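Bin cell: demonstration collection resumes

Teaching sessions on the bin cell at Fornesstead started again in May, after the move to the new controller software. The task is the same as before: an operator guides the arm remotely into a metal bin, takes hold of one long block and lifts it clear of the others. The recordings go to the Orakzai group, who train the picking policy on them.

Nestor Tolentino has rewritten the operator notes. The main change concerns approach. Operators used to come down on the middle of a block and correct the wrist angle near the floor of the bin, which produced long recordings with a lot of hesitation in them. The angle is now set above the rim, and the descent is made in one movement. A demonstration with more than 3 corrections below the rim is discarded at the console.

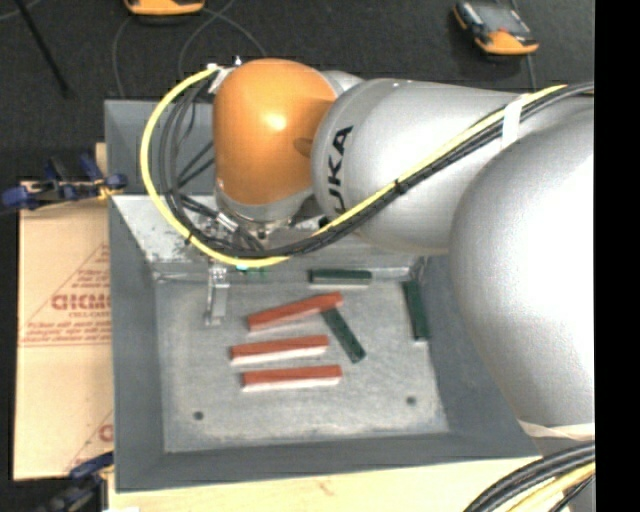
Why not guide the arm by hand for this task? Hand guiding puts the operator's arms and head over the bin, where they block the overhead view, and the force of the operator's hand ends up in the torque readings. Remote control leaves both clean, at the cost of a slower start for new operators.

Hand guiding stays in use at the Trurkarel site for the insertion task, where the feel of contact matters more than the view.

The current target is 900 accepted demonstrations, of which 230 are in. Red and green blocks count equally. Blocks lying against a wall of the bin are under-represented, because operators tend to go for whatever is easiest to reach – please take the wall blocks first when a bin has any. Blocks that cross or lean on one another should be left as they fall and not straightened beforehand.

Aqeel Bukhari maintains the Stuta logger and asks that two settings be checked before each session: the gripper state must be written on every time step, and the console clock must be synchronized with the arm controller. A set with the clock unsynchronized cannot be repaired afterward. Failed grasps should be kept and labeled as failed. They are stored separately and do not count toward the target.

Console bookings go through Nestor. Sessions run for 2 hours, including the calibration check.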